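Plemau – Pack main quatre doigts et simulateur
Accueil / Équipement / Préhension / Packs complets
Référence : Plemau 834
Disponibilité : sur commande, livraison possible en March ou plus tôt si le stock le permet

Présentation

Bon, je vais vous parler de ce pack comme j'en parle au téléphone, parce que c'est à peu près la même conversation à chaque fois ! Vous avez un projet de manipulation, une ligne budgétaire à remplir avant la fin du trimestre, et vous hésitez entre une pince deux mors toute simple et une main articulée. Je vends les deux, alors je n'ai pas trop de raison de vous pousser d'un côté ou de l'autre.

Le pack Plemau réunit une main noire à quatre doigts articulés, le poignet qui va avec, l'interface mécanique pour votre bras et une licence du simulateur Omano. C'est la licence que les gens oublient de chiffrer. Ils achètent la main, ils la montent, et trois semaines plus tard ils m'appellent pour savoir combien coûte le logiciel (j'ai fini par tout mettre dans le même carton, enfin, sur le même devis).

Ce que je conseille avant de signer quoi que ce soit

Commencez par la simulation. Je le répète à tout le monde et Citlali Aguirre, qui monte les devis avec moi chez Murelham, le répète encore plus que moi. Une licence seule se loue au mois, vous reconstruisez votre poste de travail dedans, et vous voyez assez vite si votre bras a la portée qu'il faut et si la main passe entre les objets. Déplacer un plan de travail virtuel, ça prend une minute. Recouper un vrai plan en pierre, je l'ai vu faire chez un client, et je ne vous raconte pas la facture.

Dans Omano, les décors de cuisine sont fournis : plans de travail façon marbre, sols en bois, plateaux, bols, petits emballages alimentaires. C'est le décor que je prends pour les démonstrations, parce que tout le monde a une idée de ce que veut dire débarrasser ou mettre un plateau en place. Un plateau beige à bord fin, posé de biais, avec un grand bol juste à côté : c'est bête comme situation, et c'est très bien pour discuter de l'approche, du côté par lequel on vient et de la place qu'il reste autour des doigts.

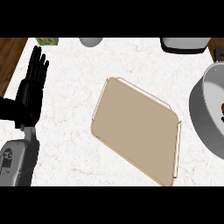
Ce que comprend le pack

– La main à quatre doigts, noire, avec son poignet
– La bride d'adaptation (précisez le modèle de votre bras à la commande, s'il vous plaît, vraiment !)
– Un câble de 2 mètres, alimentation et données
– Une licence Omano pour un poste, valable 12 mois
– Les décors de cuisine et d'atelier
– Une demi-journée de prise en main à distance

Ce qu'il ne comprend pas

Le bras. Je préfère l'écrire en gros, on me pose la question toutes les semaines. Si vous n'en avez pas encore, je peux vous chiffrer un ensemble complet avec un bras Gashaw, que nous gardons au catalogue et que nous savons régler avec cette main. Si vous en avez déjà un d'une autre marque, envoyez-moi la fiche technique et je regarde la charge utile et la fixation.

Le support, la table et les protections ne sont pas compris non plus. Pareil pour l'ordinateur : le simulateur demande une carte graphique correcte, et si votre machine de bureau date un peu, prévoyez une ligne pour ça dans le budget.

Combien prévoir

Le prix du pack est sur devis, parce que la bride change d'un bras à l'autre. En revanche je peux vous dire comment je découperais l'enveloppe. D'abord la licence seule, pour deux ou trois mois de travail sur écran. Ensuite la main et la bride. Et puis une réserve pour les pièces d'usure, que je vous encourage à commander en même temps – les revêtements de doigts partent par lots de 8, et le port coûte pareil pour un lot ou pour quatre.

Les mois de licence déjà payés sont déduits du pack si vous passez commande dans la foulée. Gardez vos factures, Citlali vous les demandera.

Quatre doigts ou deux mors ?

Si vous attrapez toujours la même pièce, au même endroit, dans le même sens, prenez deux mors. C'est moins cher, c'est plus rapide à régler et vous dormirez mieux. Si vous passez d'une poignée de plateau à un rebord de bol puis à une petite boîte en carton, la main commence à devenir intéressante. Entre les deux, il y a une zone grise où j'aime bien qu'on se parle avant que vous ne commandiez.

Délais et garantie

Comptez huit semaines entre la commande et l'expédition. La licence, elle, est activée le jour même si la commande arrive avant midi. La main est garantie un an, retour atelier, hors revêtements de doigts. Pour l'extension de garantie, il faut la prendre à la commande, je ne peux pas l'ajouter après (j'ai essayé, pour un client que j'aimais bien, le système refuse).

Une question ?

Les démonstrations à distance ont lieu le jeudi à 14 h, en partage d'écran, et vous pouvez venir avec vos propres modèles 3D. Envoyez-les la veille si possible, que j'aie le temps de les charger. Pour un devis, passez par le formulaire en indiquant la référence 834, le modèle de votre bras et la date à laquelle votre budget doit être engagé.

Teodoro Ocampo
Équipement et préhension, Murelham

Voir aussi : Licence Omano seule – Bras Gashaw – Revêtements de doigts – Brides d'adaptation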